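Corkton's Oldest Milestone Is Back, and Facing the Right Way

Corkton's 1753 milestone returned to the corner of Gounder Lane in November, ending an absence that most residents had failed to notice. The stone, which gives the distance to Ekcombe as 3 miles, spent the summer being cleaned and having its lettering recut by hand.

It also has a new direction. After a road widening long ago, the stone was put back turned 90 degrees from its original position, and for decades it sent the trusting traveler into a duck pond. 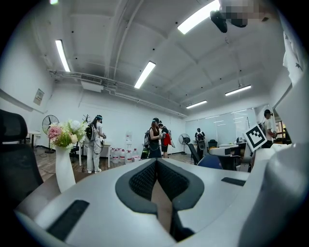
"We have letters complaining about it," said Padmavathi Pillai, who teaches eighth grade history in the district and led the research. "They are very polite letters. The replies are less so."

Pillai's students read through 437 pages of town road records over the spring semester, a task she described as voluntary and they described as homework. Their reward was a line in the surveyor's notes placing the stone "face to the mill," which settled the matter. The mill itself burned down long ago, but its foundation is still there behind the bus shelter. 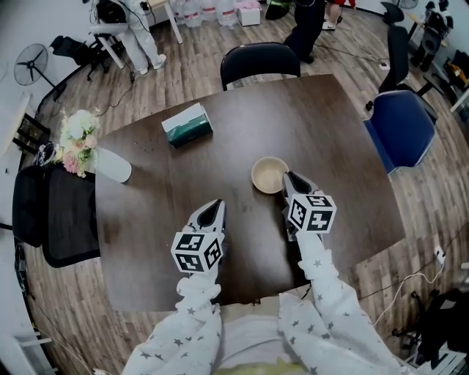
A small sign beside the milestone now tells the story, duck pond included. Venkatesh Murthy of the district's social studies office has written a one-page walking guide to go with it, covering the milestone, the mill foundation and the old tollhouse — now a dentist's office, and still collecting.

Copies of the guide are free at the Corkton library and at every school front desk. Families planning to walk the full route to Ekcombe should know that the sidewalk stops well before the town does.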